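小さなヨットの台所しごと 冬の手入れと夏までの覚え書き

最終更新:1月

わが家のロヴム号は23フィートの小さな船で、台所(ギャレーと呼ぶほど立派なものではないです)は階段を下りてすぐ左手、ひと口コンロと流しと引き出しだけ。それでも毎年、夏の巡航から帰ってくるたびに「船の台所って楽しい!」と思ってしまうんです。陸の台所で使える工夫もあるので、船を持っていない方もよかったら読んでいってください。

■揺れる前提でしまう

最初の年、インモントの港を出て岬を回ったとたん、食器が全部いっせいに鳴りはじめました。割れたのはお気に入りの小鉢がひとつ。以来、しまい方だけはしつこく研究しています。

皿のあいだには古いTシャツを切った布をはさみます。専用のすべり止めシートも買いましたが、うちは布に戻りました。汚れたら台ふきんに降格させて、最後は機関室の油ふきに。一枚で三度おいしい!

コップは伏せずに、口を上にして、中に小物を入れて立てておくと倒れにくいです。わたしは輪ゴム、洗濯ばさみ、ティーバッグ。コップの中が案外いい収納場所になるんですよ。朝の5時に出港する日など、手さぐりでティーバッグに届くのがありがたい。

鍋は入れ子。取っ手が外れるタイプは取っ手だけ別の袋に入れて、鍋の中へ。ふたは裏返して重ねて、上から太いゴムバンドで十字にとめます。

■引き出しの話

家の引き出しと船の引き出しはまるで別物で、船では「勝手に開かない」がすべてに優先します。船を傾けて走っている最中に包丁の段が飛び出してきたら洒落になりません。

うちの引き出しは、いったん持ち上げてから手前に引く昔ながらの落とし込み式です。古い船でこの溝がすり減っている場合、やすりで角を立て直すだけでだいぶ違います。冬のあいだに引き出しを全部抜いて家に持ち帰り、底の裏まで真水でふいて、日陰で干して、レールにろうそくをこすりつけておく。地味な作業なのに、春に戻してすっと動いたときの気持ちよさといったら!

中の仕切りは、きっちり作り込まないほうが長く使えます。わたしは牛乳パックを切って並べただけ。潮でべたついてきたら捨てて、また新しいのを切る。刃物だけはちゃんと差し込み式の木のさやに入れています。

浅い引き出しに深いものを無理に寝かせるのもやめました。調味料の瓶は立てたまま入る深い段へ。ふたの上に油性ペンで中身を書いておけば、上から見てすぐ分かります(しょうゆと黒酢を間違えた煮物は、もう一度食べたい味ではなかったです)。
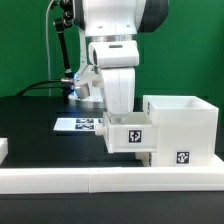 上が開いた、白い引き出し。

■水は200mlずつ考える

57リットルの水タンクで、夫婦ふたり、島から島へ渡っていくわけです。給水できる桟橋に次いつ着けるか分からない日もあります。そこで身についたのが、カップ1杯200mlの単位で水を考えるくせ。

食器洗いの手順はこうです。

まず食べ終わったらすぐ、へらで皿をぬぐう。ゴムべらがいちばん。パンの耳でもいいし、そのまま食べてしまえばなおよし。
次に、きれいな海水が汲める沖なら海水で下洗い。港の中の海水は使いません。
洗剤はスプレー容器に薄めて入れておき、ひと吹きして布でこする。
仕上げのすすぎだけ真水で、カップ1杯。細い注ぎ口のボトルに移してかけると、驚くほど少ない量ですみます。

米は無洗米。ゆで卵は少しの水で蒸します。パスタのゆで汁は、そのままスープの素か、油鍋の予洗いに回します。陸に戻ってもこの調子でやっているので、家の水道の使い方もずいぶん変わりました。

ふきんだけは例外で、けちらずに洗いたい。塩気が残ったふきんはいつまでもじっとりしていて、におってきます。どうしても真水が足りない日は、雨を待ちます。にわか雨が来たらバケツを出して、ふきんを全部甲板へ!

■流し台まわりのぬめり

流しの排水ホースは、下船する前に必ず一度、熱めのお湯(沸騰したお湯はホースを傷めるので、少し冷ましてから)を流します。そのあと重曹を大さじ1、しばらく置いてまたお湯。船底の弁を閉めるのは最後です。

天板のしみには、重曹を水で練ったものを塗って、湿らせた布をかぶせておきます。こすりすぎると表面がくもるので、やさしく。紅茶のしみならたいていこれで薄くなります。錆のしみには効きません。レモン汁を試しましたが、うちの天板ではそこそこでした。

まな板は、流しの上にはまる大きさに切ったものを一枚用意すると作業台がぐんと広くなります。裏の四隅に小さな角材を貼って、流しの縁に引っかかるようにするのがこつ。知り合いの船でも大好評で、もう何枚切ったことか。ビスで留める場合は、ステンレスのものを選んでください。

■食べものの持ちをよくする

冷蔵庫なし、保冷箱ひとつで夏の7日間を回すために、野菜は買う段階から気をつけます。冷蔵棚に並んでいたものより、常温で売られていたもの。朝市で土のついたままの人参を見つけたら、もう走って買いに行きます!

キャベツは丸ごと、芯をくりぬいて湿らせた紙を詰め、外葉からはがして使う。
玉ねぎとじゃがいもは別々の網袋へ。一緒にしておくと芽が早く出る気がします。
トマトは青いのと赤いのを混ぜて買って、へたを下に。
バナナは房ごと吊るしたいところですが、揺れでこすれて傷むので、うちではタオルを敷いたかごに寝かせています。
卵はパックのまま、動かないところに押し込む。

保冷箱は上から使う順に詰めます。最後の日に食べる肉は家で凍らせて底へ。凍らせた飲み水のボトルを氷がわりにすれば、溶けたあとに飲めて無駄がありません。開ける回数を減らしたいので、ふたの裏に中身の見取り図を貼りました。どこに何があるか、開ける前に見たかったのに裏に貼ってしまったため、翌年ふたの表に貼り直しました。

湿気といえば塩とビスケット。塩の瓶には炒った米を入れて、ビスケットは口の広いねじぶた瓶に移します。瓶には古い靴下をはかせておけば、ぶつかっても音がしません。

■平らな場所をどう作るか

船の台所で足りないのは、火口よりも冷蔵庫よりも、ものを置ける平らな場所だと思います。お茶をいれようとして、カップを置くところがない! そこで、上に書いたまな板のほかに、階段の一段目に引っかける折りたたみの棚を作りました。縁は指一本分だけ立ち上げます。高すぎるとふくときに隅がたまるし、低いと皿が越えていきます。角にひとつ、縁のない切れ目を残しておくと、パンくずをそこから掃き出せて楽です。

塗装は二度塗り、間に細かい紙やすりを軽く当てて。木口にはとくにたっぷり。ストイカの木工用塗料の残りが家にあったので使ってみたところ、二度の夏を越えてもまだ水をはじいています。乾くまでは室内に置いて、窓を開けておきましょう。

置いたものがすべるときは、ぬらして固くしぼったふきんを一枚敷くだけで止まります。皿もボウルもぴたり。いちばん安上がりで、いちばん頼りになる方法です。
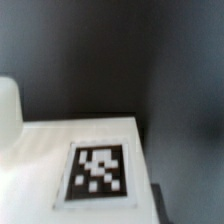
イネセ・ヴァヘルさんからは、ぬれふきんもいいけれど天板がふやけるのが気になるので、自分の船では薄いゴムの手袋を切り開いて敷いている、というお便りをいただきました。手のひらのぶつぶつの面を上にすると皿が動かず、朝までそのままでも木が傷まないそうです。折りたたみ棚の縁については、隅を丸く削っておくとパンくずがたまらない、とも。

さっそくまねしました。台所用の厚手の手袋、片方だけ穴があいたのがちょうどあって、指のところは輪切りにして瓶のすべり止めに。これはいい! 隅を丸くするほうは、春に塗り直すときにやってみます。

■出港前の朝にやること

やかんに水を入れておく。
保温ポットに熱いお湯。走りだすと湯を沸かすのが億劫になるので、朝のうちに。
お昼は手で持って食べられるもの。おにぎりか、具を刻んで巻いた薄焼きパン。
引き出しの落とし込みをひとつずつ手で押して確かめる。
ガスの元栓を閉める。
流しの中のものを全部出す。

ごみ袋はきつくしばって後ろの物入れへ。生ごみは新聞紙に包んでから入れるとにおいません。紅茶の出がらしは乾かして、物入れの隅に小皿で置いています。

次は、揺れる船でパンを焼く話を書きたいと思っています。ふた付きの鉄鍋ひとつでふくらむんですよ。今は家のコンロで粉の配合をあれこれ試しているところで、昨日焼いた分は少し塩が強かったです。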